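Tunska project: progress report for September
Prepared for the Budirby program office by Xuelian Fan

Work this month was on the desktop computer bench, where an operator teaches the arm to fit parts into an open tower. We record each run, train on the recordings, then see what the arm can do on its own. I have been asked to keep these reports short and to say plainly what I think, so I will.

We recorded 40 runs by remote control. Of those, 17 were clean enough to keep. The rest were dropped for the usual faults: long pauses while the operator worked out the wrist angle, parts nudged off square and then nudged back, one stretch where the arm controller had to be restarted. The proposal assumed we would keep most of what we recorded. I thought that was hopeful when I read it and I think so now.

Hand guiding was meant to be our fallback. Operators like it — you take hold of the arm and move it — but they push it along paths it doesn't follow well afterwards. On the hard drive, which goes in with its caddy, the hand-guided runs came out jerky on playback. I would stop spending bench hours on that method until someone can show me a reason to go back to it.

The parts wait on a grey fixture plate to the left of the tower, with a pocket for the CPU and a narrow slot for the memory module. The plate has helped more than any change to the software. It also means the arm is learning a tidier job than the one we described to you, and any result should be read that way.
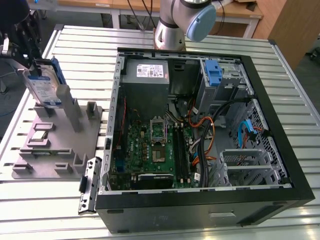 How much practice does an operator need before the recordings are usable?

Nearly 2 weeks in our case, working half days, and longer for anyone who hasn't used the hand controller before.

The Corkari controller still lags when the network is busy. Operators slow down to cope, and the arm then learns to be slow as well. Fu, the training package we took on in place of our own scripts, has been steady, although its success score counts a part as placed if it stops near the target. For a CPU, near is no use. We now check placements by eye and write the result beside the score, and the two columns don't agree as often as I'd like.

I would not describe the arm as able to do any of these tasks yet. It reaches for the right part most of the time. Seating the part is another matter, and memory is the worst of them.

Next period we plan to:
- record memory module runs only, on a wired connection
- move the fixture plate between runs, so that we find out whether the arm is looking or just repeating
- drop the Fu score from the summary table

There is no change to the budget request. I am asking for the demonstration day to be put back until the fixture tests are done.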